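How I Keep Bar Soap From Turning to Mush

I went back to bar soap last August after years of pump bottles, and I'm never switching back! The one thing that nearly put me off was the goo. You know the stuff, that slimy puddle a bar leaves under itself if it can't dry out. So, my routine (it's pretty short).

Start with a dish that drains. Mine came from a little shop called Drinusetti, and I like it a lot better than the flat ceramic one I had before. Look for pegs or holes on the inside, anything that lets air get underneath.

Unwrap the bar a day or 2 before you need it and leave it out on a dry table, lettering up. I picked this up from an old post on the Skidudgate forum, and I swear a bar that's been aired lasts longer.

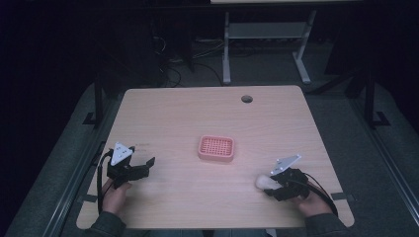
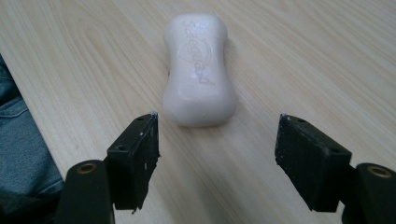 When you set the bar in the dish, go for the middle, so neither end hangs over the rim. Bars with a narrow waist are easy to pick up with slippery hands, by the way, so I buy that shape when I can.

After each wash, shake the water off the bar and flip it over before you put it back. Once a week, tip out the dish and go over the pegs with an old toothbrush (warm water is plenty, no cleaner needed). Slivers go in a jar under my sink until I have enough to press onto a new bar.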